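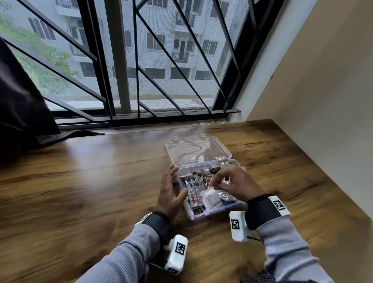 Progress report to Gritden
Project: Household storage tasks, demonstration set
Prepared by the Stirnavska collection team
Period: April through July

1. Where we stand

We agreed with Gritden to deliver a set of human demonstrations of small storage tasks, recorded from head height with both wrists tracked. At the end of July we have 492 accepted episodes of the medicine box task. The work was done in 4 homes. The cable drawer and kitchen shelf tasks have not started and are now planned for the second half of the grant.

The medicine box task was put first at your request. It asks a lot of the hands in a small space: thin packs, shiny foil, clear plastic, and items that hide each other. The earlier policy trained by Vamitz did poorly on clear containers, and their notes asked for more examples with strong daylight and reflections. We have favored desks near windows for that reason.

2. How an episode is recorded

The operator wears a wrist rig on each arm, with printed square markers on the modules. We check the markers before each session and again after any change of sleeve or strap. The operator is given a goal, such as "find the sachet" or "put the box away," and no script for the hand movements. We tried scripts in April and dropped them. Operators slowed down and looked at the written steps instead of the items.

Episodes are cut at the moment the hands leave the box. A reviewer then labels each one by goal and by phase: reach, open, search, grasp, place, close, store. Storing has been the slowest phase to label, as a hand inside a drawer often hides the contact points.

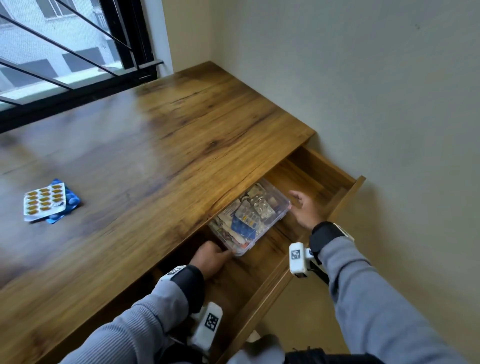 Figure 2. Both hands at the medicine box inside the open desk drawer; two blister packs on the desktop.

Drawer episodes are worth the extra effort. The box can be reached only from above, and the two hands have to work at different depths. Vamitz has asked for a larger share of these in the next delivery, and we have raised the target from one episode in 8 to one in 4.

3. Rejected episodes

We rejected 39 episodes in this period. Most were lost to marker dropout, where one wrist module turned away from the head camera for too long. A smaller group had timing drift between the head view and the wrist stream. The drift was traced to a cable connector and the part was replaced in June. We have seen none since.

A few episodes were technically fine but were pulled after review because printed text on a package was judged too personal to share. Operators now go through the contents of the box before a session starts. This adds time to setup and should be counted in the next budget.

4. Closed box episodes

In May we added a variant in which the lid is shut at the start and the operator has to decide from the outside whether the item is there. Labelers mark which items can be made out through the lid and which cannot. Agreement between labelers was low at first. We now allow a third label, "unsure," and disagreement has dropped enough that we no longer send every episode to a second reader.
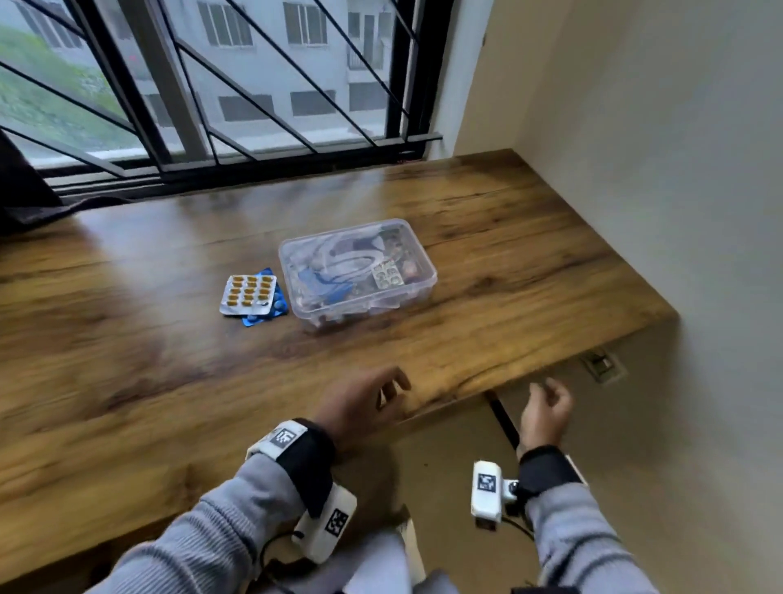
Photo: Kemppainen site, head camera / Stirnavska collection team

Loose packs beside the box are kept in this variant. They give the learning system cases where an item belongs to the task but is outside the container.

5. Spending

Spending is in line with the plan except for labeling, which is over. The overrun comes from the storing phase and the second readings in May. We propose to cover it from the travel line, which is underspent, and ask for Gritden's approval.

6. Next period

Finish the raised share of drawer episodes.
Start the cable drawer task.
Record evening sessions under lamp light at the Kemppainen site.
Send Vamitz the label guide in its current form, with the "unsure" rule included.

We need a decision on the travel line before labeling work resumes in August.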